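Lecture 4: What the wrist sees
December 2024
Oğuzhan Tuncer

Last time we left the policy holding a joystick log and no idea where its own hand was. Today we give it a camera at the wrist and see how much of the trouble goes away. Some does.

The method is behavior cloning in its plainest form. A person drives the arm, we record pictures and joint angles, and a network learns to copy the person, bad habits included. Our set, called Trandham, has 218 demonstrations of office tabletop work. By the standards of the field that is a snack.

A fixed camera shows where the arm is in the room. A wrist camera shows what is near the fingers, plus a generous helping of the robot itself. Before you train anything, look at your inputs for ten minutes. Students skip this step every year and then write me long emails.

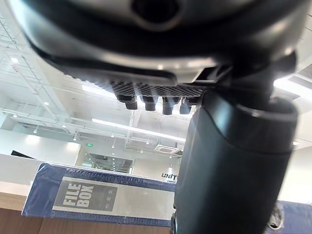 Rida objected at this point last June that all that hand and arm is wasted pixels, and asked why we don't just mask them out. We tried. The masked policy did worse on grasping, and my best guess is that the fingers tell the network how far there is left to go. The ceiling is another matter. A network will happily learn that a certain row of lights means "close now," and it will be right until you move the table.

So we crop at random, shift the brightness, and drop the wrist view entirely in some batches. With 3 training seeds per setting, the random crop helped most. Dropping the view helped once, hurt once, and did nothing once, so please don't cite me.

For the exercise, train for 2000 steps with and without cropping, then move the table and run both again. Report the failures too. They're the part I read.

Recent handouts
Lecture 3: Joystick logs and other regrets
Lecture 2: Calibrating the Skallon arm
Lecture 1: Takagi's notes on copying people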